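Where Does the Water Go When Things Dry?

By Yaa Kwofie

Leave a puddle on the sidewalk in the morning and it may be gone by lunch. Some of the water may soak into cracks, but a lot of it goes up into the air. This is called evaporation. It happens to puddles, wet hair, swimsuits, and the dishes in your kitchen.

What is evaporation?

Water is made of very tiny bits called molecules. They are much too small to see, even with a good magnifying glass. In a drop of water the molecules are always moving and bumping into each other. Some move slowly and some move fast.

Molecules at the top of the drop have air above them. If one of them is moving fast enough, it breaks away from the others and flies off into the air. Then another one goes, and another. The drop gets smaller until there is no drop left.

Water that has gone into the air is called water vapor. You can't see it. The white cloud above a pot of soup is made of tiny drops of liquid water. The vapor is the part you can't see.

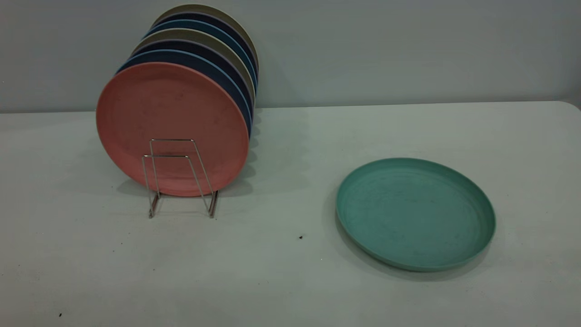 Evaporation happens at the surface, where water touches air. The more surface there is, the faster the water can leave. A wet plate lying flat has air on its top side, but very little air can get underneath, so water trapped there has a hard time leaving. Stand plates on edge in a wire rack, like the seven in the row next to the flat green one, and air can reach the front and the back of each plate. Gravity helps too. Drops slide down a standing plate and fall off the bottom, so there is less water left to evaporate.

What makes water dry faster?

Heat is one thing. When water warms up, its molecules move faster and more of them can break away. A wet towel dries sooner in the sun than in the shade.

Wind is another. Air right next to something wet fills up with water vapor. If that air stays still, some of the vapor goes back into the water and drying slows down. Moving air carries the vapor off and brings in drier air. Hand dryers and hair dryers use heat and wind together.

The third thing is how much water vapor the air already holds. We call this humidity. On a sticky, humid day, a swimsuit on a line can stay damp until dinner.

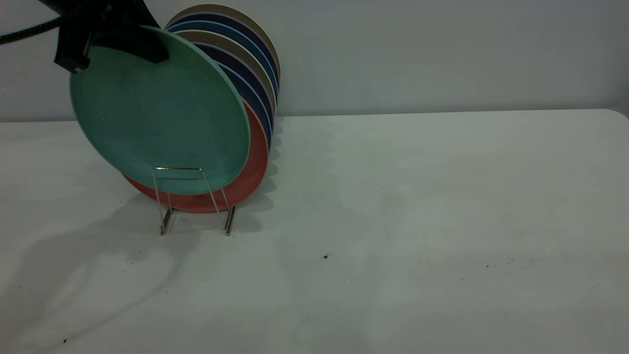 Shape matters as well. A shirt bunched up in a ball has wet cloth hidden in the middle where air can't get in. Spread the same shirt out and nearly all of it touches the air. It holds the same amount of water, but now there are many more places for the water to leave.

Try it yourself

Kofi Bawa teaches science in Grokdale, and his class does this test every February. You will need 2 small paper towels, a measuring spoon, and a clock.

Put one spoonful of water on each paper towel. Spread the first towel out flat on a wire cooling rack. Fold the second towel into a small square and set it beside the first. Check them after 45 minutes by touching them with a dry finger. Unfold the second towel and feel the middle too.

Which one is drier? Write down what you find. Then try again with a fan, or put one towel near a sunny window and one in a dark closet. Change only one thing each time, or you won't know what made the difference.

Does the water ever come back?

Yes. When water vapor cools down, the molecules slow and join together into drops again. This is called condensation. It makes the wet coating on the outside of a cold glass, and it makes clouds. When the drops in a cloud grow heavy enough, they fall as rain — and some of that rain makes new puddles.

Words to know

Evaporation: when liquid water turns into vapor at its surface.
Condensation: when vapor turns back into liquid.
Humidity: how much water vapor is in the air.
Molecule: a very tiny bit of something, such as water.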